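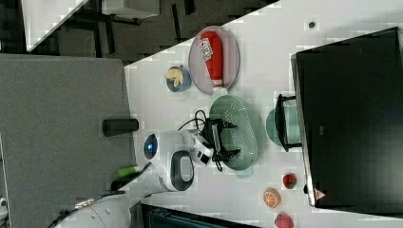
Brokell wrist cable guide, replacement part

Replaces the original clip-on guide supplied with Brokell tabletop arms fitted with the two-finger gripper. Sold singly or as a pair. Part of the Lorkeo spares range, stocked by Braltia.

Why the part was changed

The original guide clips to the wrist and holds the gripper cables close to the housing. In June we began getting returns where one of the two clip tabs had cracked. With a tab gone, the cables drop out of the channel and hang in a loop near the fingers. The arm will still run like this, and that is the problem. Many users only noticed when the loop caught on something.

Reported results of a failed guide:
Cable loop hooked over the rim of a dish or colander and dragged it across the table
Gripper connector pulled partway out, gripper stops responding with the arm still moving
Cable jacket worn through at the wrist joint
Arm stops on a collision fault with nothing in its path

The last one took us the longest to trace. The cable pulls tight when the wrist turns and the controller reads the extra load as a hit. Resetting the fault clears it until the wrist turns that way again.

Stop using the arm if you see any of these signs. Do not reach in to free a caught cable while the joints are powered. The gripper can close when a loose connector makes contact again.

What you get

One guide body, black
Two screws and a strap
Strain relief collar for the connector end
Printed fitting sheet

The new guide is held by screws and has no clip tabs. It uses the threaded holes already on the wrist, so no drilling is needed. The channel is wider than the old one and takes the gripper cable plus one camera cable. It does not take an air line.

Specifications

Cable length covered: 300 mm
Weight: 200 g with screws and strap
Fits: Brokell arms with the standard wrist plate
Does not fit: Gumede wrist adapters, any version
Tool needed: small hex key, not included

Fitting

Move the arm to its park position, shut down the controller and unplug it. Take off what is left of the old guide and check the wrist for broken bits of tab, as they can work into the joint. Look along the full length of the cable. If the jacket is split or you can see bare wire, replace the cable as well – tape is not a repair.

Lay the cable in the channel, leave enough slack for a full wrist turn in both directions, then close the strap. Fit the screws by hand before tightening them. Turn the wrist slowly through its range at low speed with the table clear. The cable should not pull tight or swing below the fingers at any point.

If you run two arms at one table, fit both. A loose loop on one arm can be caught by the other where their reach overlaps.

Inspection

Check the strap and screws every 900 hours of running time, and after any collision fault. Straps are a wear item and can be ordered separately.

Returns and exchange

Original guides are exchanged free of charge, cracked or not. Send the order number or the serial number from the arm base. You do not need to send the old part back unless we ask for it. Cables damaged by a failed guide are covered under the same exchange – include a photo of the damage with your request.

Page updated 11th April. Fitting sheet revised to show the strain relief collar the right way round. If your printed sheet shows the collar with its slot facing the fingers, turn it so the slot faces the arm.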